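Karnine Storage Bins: Frequently Asked Questions
Last revised 7th June

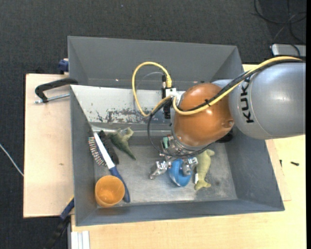

What load is each bin rated for?
The Karnine 931 is rated for 300 pounds, evenly distributed. The rating applies to bins resting on a flat surface. It does not apply to bins hung from rails.

What is the difference between the 931 and the 963?
The 963 has a reinforced rim and accepts a lid. The footprint is identical, and the two models can share a shelf. Do not stack a 931 on top of a lidded 963.

Can the bins be used outdoors?
Yes, for short periods. Long exposure to sunlight makes the plastic brittle. Plostico, which molds the bins, offers a UV-stabilized grade on orders of 2,000 units or more.

How should they be cleaned?
Use warm water and mild dish soap. Avoid acetone and other strong solvents — they dull the surface and weaken the corners. Let the bin air-dry before adding a lid.

Are lids sold separately?
Yes. Lids made before January have a shallower lip and do not latch on current bins. Check the mold code on the underside: codes starting with P are the older type.

What does the warranty cover?
Cracks and warping under normal use. Drilled or cut bins are excluded.

Who handles returns?
Write to Stuart Whiteley at the Worudden warehouse and include the order number. Bulk orders go through Barry Fairclough at the Pearce office.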